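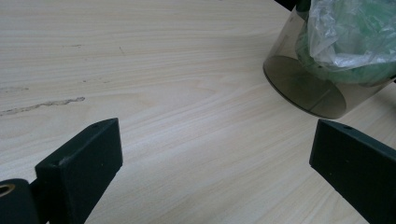 Fig. 3. Gripper fingers open, tinted container beyond.

3. Before you order

The Tandau price list makes a pair of hand-held grippers look like the whole purchase. Treat that with suspicion. Work through these steps before anyone signs.

1. Write down the three objects you most need to handle. If the seller's demo used none of them, ask for another demo.
2. Measure the widest object and compare it with the finger opening. Measure the opening yourself.
3. Include something see-through and something crumpled. Sales talk tends to stick to solid blocks.

Caution: "Works with most household items" is not a specification. Ask for the list. 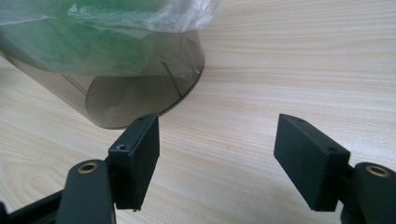

Mulugeta Feyisa: We budgeted for the grippers and forgot the people. Up to 60 per cent of our first year went on operator hours, and the quote from Gasser didn't mention them once.

4. Add operator time as its own line, at your real hourly cost.
5. Put 15 per cent aside for spare finger pads and cables. The Bredcombe office used theirs up by January.
6. Price the table, the stands and the floor space. A gripper that comes "ready to use" still needs somewhere to be used, and each cable has to run

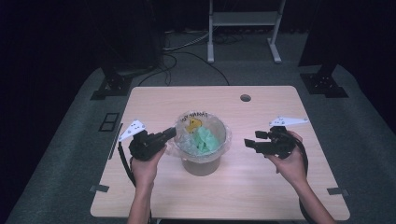
somewhere it won't drag on the work or catch a foot. Allow 20 minutes per session for setting up, whatever the brochure claims.

Note: Discounts for buying a second pair early are rarely worth taking. Wait until the first pair has done a month of your own tasks.

7. Get the return terms in writing. If they run to less than 55 days, ask why.

Related sections
Checking a supplier's quote
Lease or buy: Amau and Tandau terms
Spare parts order form
Planning operator hours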